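我姑姥姥留给我一张渡轮时刻表，还有一栋漏雨的房子。先说时刻表吧，房子的事说来话长，而且大部分是水的事。

时刻表是Plostport那边的，纸都黄得发脆了，背面用铅笔写着一行字：“845，不是873，别听他的。”我拿着它翻来覆去看了一晚上，茶都泡了三回。845什么？别听谁的？我妈在电话里说，你姑姥姥晚年脑子不太清楚，你别当真。可我姑姥姥脑子清楚得很，她最后一次跟我打牌，赢走了我身上所有的零钱，连坐车的都没给我留（后来还是她借给我的，要还的那种）。

所以我就去了。
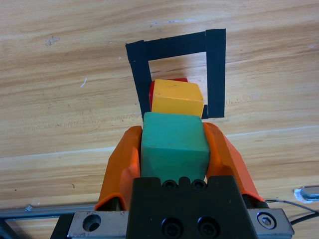
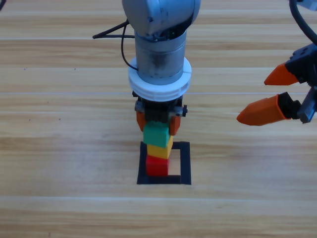
木桌面，黑色的方框。

到Plostport的那天下着那种很细的雨，打伞嫌多余，不打伞又一会儿就湿透。码头比我想的小，一条水泥堤伸出去，尽头拴着两条船，船身上的漆一块一块地翘起来。卖票的窗口关着，玻璃后面贴了张纸，说去Brelulside的船下午才有。我就在候船的棚子底下坐着，把那张时刻表又拿出来看。

旁边坐着一个老太太，腿上放着一个饼干桶，铁皮的，盖子用橡皮筋箍着。她斜着眼睛看了我半天，终于忍不住了：“你这张是老的，早不走这个点了。”

我说我知道，这是我姑姥姥的。

她问我姑姥姥是谁。我说了名字。她把饼干桶往怀里搂了搂，好像我会抢似的，然后说：“哦，她啊。她还欠我一条围巾呢。”

你看，我就说她脑子清楚吧！欠债的人才会让人记这么久。

老太太叫Widad Khoury，在Brelulside住了大半辈子，过海是来修假牙的。她说话的时候总拿手挡着嘴，一开始我以为她在跟我讲秘密，凑过去听，她就往后躲，我再凑过去，她再躲，我们俩差点从长凳的这一头挪到那一头。后来她放下手让我看了一眼，上面缺了一截，我才明白过来，赶紧坐正了。

我把背面那行字给她看。她把纸举得远远的，又拿近，又举远，念了一遍：“八百四十五，不是八百七十三。”然后就笑了，笑得顾不上挡嘴了。

“是钟。”她说。

我说什么钟？

她不肯讲，说讲了就没意思了，要我跟她坐船过去自己看。我那时候心里是有点烦的，说实话，我坐了一夜的车，鞋里全是水，最不想要的就是“有意思”。可是她已经把饼干桶打开了，里面真的是饼干，芝麻的，她拿了五块给我，自己一块没吃，因为没有牙。人家都这样了，我还能怎么办呢。

船开得很慢。开船的是个年轻人，耳朵上夹着一支圆珠笔，一路上都在跟岸上的什么人打电话，讲的好像是一只羊的价钱。Widad坐在舱里最靠里的位子，说外面风大。我偏要站在外面，站了没多久就进来了，她也没说我什么，把围巾解下来一半搭在我肩膀上，另一半还绕在她自己脖子上，于是我们俩就那么拴在一起，一直拴到靠岸。

她说，我姑姥姥当年就是这么借走那条围巾的。

“借了她就下船了，”她说，“我还坐着呢，差点没被她勒死。”

我问那是哪一年。她想了很久，说反正是十月，码头上在卖柿子，我姑姥姥买了一兜，一路走一路掉。那时候她们俩都在Lapointe做事，Lapointe是一家修钟表的铺子，老板是一对兄弟，哥哥管账，弟弟管修，两个人一辈子没吵过架，因为根本不说话，有事就写在纸条上，让我姑姥姥来回递。铺子从里屋到外屋也就几步路，我姑姥姥一天能走上百趟。她后来那么爱散步，我一直以为是医生教的呢。

Brelulside是一座坡，整个镇子都在坡上，房子一层摞一层，前面那家的屋顶差不多就是后面那家的院子。Widad走得比我快。她一边走一边跟人打招呼，跟每个人都说同一句话：“这是她家的孩子。”也不说是谁家的，可是大家都点头，有个正在刷鞋的男人还站起来跟我握手，握得我一手的肥皂沫。

铺子早就不在了，现在是个卖渔具的，不过门楣上那只钟还在。钟不走了，两根针都停在那儿，钟面底下刻着一串很小的数字。Widad让我踩着渔具店的凳子上去看。凳子晃得厉害，店主一手扶着凳子，一手还在给别人称鱼饵，我攀着门框，脸贴到了钟面底下，灰扑了我一鼻子。

上面刻的是873。

我从凳子上下来，说，可是她写的是845啊。

“对嘛，”Widad说，“就是为了这个。”

于是她总算肯讲了。我们坐在渔具店门口的台阶上，店主给我们端了茶，茶里有一股很淡的鱼味，我到现在也不确定是不是我的幻觉。

Lapointe兄弟给每一只修过的钟编号。镇上这只大钟修好的那天，弟弟在里屋写了一张纸条，让我姑姥姥拿出去给哥哥，纸条上写的是845。哥哥拿了就上梯子去刻。那天有人在外面卖柿子——对，就是柿子的那天——哥哥扒在梯子上，看见我姑姥姥从铺子里出来跟人讲话，讲得很高兴，他就刻错了。至于她在跟谁讲话，讲了什么，Widad说她当时在后面熬浆糊，没看见，很可惜，可惜了一辈子。

刻错了也就刻错了，谁会去看呢。可是弟弟看见了。弟弟写纸条问怎么回事，哥哥写纸条回答，说你给我的就是873。弟弟说我给的是845。纸条呢？纸条让我姑姥姥拿去包柿子核了。

“他们就为这个吵起来了？”我问。

“吵什么，他们又不讲话。”Widad说，“就写。写了整整一个冬天。你姑姥姥就替他们递了一个冬天。”

我想象了一下我姑姥姥的样子。我认识她的时候她已经很老了，头发剪得短短的，冬天在家里也戴帽子。她不太提年轻时候的事，问她她就说忘了，然后让我去看看锅。我从来没想过她在哪个冬天里，拿着一张一张的纸条，从里屋走到外屋，又从外屋走到里屋，每一张她肯定都偷看了。

“后来呢？”

“后来开春了，她就走了。”Widad把杯子里的茶根泼在台阶边上，“坐船走的，戴着我的围巾。”

我说就因为这个？

她说也不是就因为这个。她停了停，又去挡嘴，这回我看得出来不是为了牙。她说哥哥写过一张纸条，不是给弟弟的，是给我姑姥姥的。他自己走不出那几步路，就把纸条夹在给弟弟的那张里头，指望她路上看见。可是那天她感冒了，是Widad替她递的。Widad不偷看，Widad是个规矩人，她就原封不动地递给了弟弟。

我半天没说话。店主也不称鱼饵了，靠在门框上听，有个顾客催他，他摆摆手让人家自己拿。

“那弟弟呢？他看了？”

“看了。他看完放进抽屉里，锁上了。”

“你怎么知道上面写的什么？”

“我不知道写的什么呀！”她有点生气，“我这辈子最后悔的就是没看。我就知道纸条是叠成四方的，他们兄弟之间从来不叠。”

我这个人有个毛病，听了故事总想要一个结尾，我看电视剧都先看最后一集。我就问她那个抽屉还在不在。她说兄弟俩后来搬到Drendcombe去了，在坡那边，走过去不远，哥哥先过世，弟弟又一个人过了很多年，房子现在是个侄女在住，拿来养兔子。

我们当然去了。天都快黑了，路上全是泥，Widad的鞋比我的好，她走在前头，时不时回头嫌我慢。侄女五十多岁，很爽快，抱着一只灰兔子来开门，听我们讲完，说抽屉有的是，你们自己翻，翻完给我关好，兔子会钻。

有十二个抽屉。我从上往下拉，Widad从下往上拉，她蹲下去就不太好起来，干脆坐在地上。抽屉里什么都有：发条，镊子，断掉的表带，一大堆针，长的短的，装在药瓶里。还有纸条！一捆一捆的，用麻线扎着，全是兄弟俩的。我随手抽了几张，写的是“今天吃面”，“盐没了”，“你的鼾声太大”，“你的更大”。

有一张只写着：“她走了，今天走的。”底下是另一个人的字：“我知道。我听见船了。”

可是叠成四方的那一张，没有。每个抽屉都翻到底了，连垫在下面的报纸都揭起来看过。侄女给我们开了灯，又煮了汤，兔子在汤锅旁边走来走去，看得我有点替它担心。

Widad坐在地上，把麻线一捆一捆重新扎好。她扎得很仔细，每个结都打两遍。我说算了吧，说不定弟弟早就烧了，也说不定他后来寄给我姑姥姥了呢。我是随口说的，说出来自己愣了一下。

因为那张时刻表。

我把它从包里拿出来，放在灯底下。我这一路都在看背面的铅笔字，看正面的船班，从来没有留意过折痕。纸上除了我自己折的那一道，还有别的，很旧，很深，横一道竖一道，正好把它分成四方。

Widad把她的眼镜擦了又擦。

正面的船班是印的，密密麻麻，我们俩头碰头地找，一行一行地看，汤都凉了。最后是侄女看见的，她站着，抱着兔子，从我们脑袋上面伸过一根手指头来，指着最底下的一班，从Brelulside开往Plostport，春天的第一班船。那个钟点旁边点了一个很小的墨点，蓝墨水，不当心就以为是苍蝇留下的。

“就这个？”我说，“他就点了个点？”

“他就是这样的人，”Widad说，“他肯点一个点，已经很不容易了。”

那么他是想跟她一起走的。在那一班船上。他大概收拾好了，等着，等她给他一个什么表示，一句话或者一个点。她什么都没看见，所以什么表示也没有，到了那天她自己倒上了船，他听见船开了。至于弟弟是什么时候寄的，怎么知道她的地址，我们就猜不出来了。背面的铅笔字究竟是谁写的，我们也吵了半天。我说是我姑姥姥，她的8就是那样，上面一个圈大，下面一个圈小。Widad说是弟弟，到死都要争那个号码，“别听他的”，除了弟弟还有谁会这么写？侄女说她叔叔的8是两个圈分开画的，像雪人。我们又去翻那些纸条，翻到一张有8的，果然像雪人。

“那就是她写的。”我说。

“那她是站在弟弟那边的。”Widad说。她想了一会儿，忽然把纸翻过来又翻过去，“也不一定。她包柿子核的时候肯定看过那张纸条，她知道是845。她就是不肯说。她要是早说了，他们写一张纸条就完了，她也就不用递一个冬天了。”

我没接话，因为侄女在问我们还要不要添汤。

那天晚上我们都住在Drendcombe，我睡在沙发上，半夜有兔子踩过我的肚子。第二天我坐早班船回去，Widad送我到码头，把那个饼干桶塞给我，里面的饼干换成了一张欠条，写着欠围巾一条，日期写的是24/04/2020，下面给我留了签名的地方。我说这个应该是我姑姥姥签吧。她说你签，你签我要得到。

我就签了。我现在正在学织围巾，已经拆了三回，房子还在漏雨，盆摆在我脚边上，一滴一滴的，织到一半老是数错针。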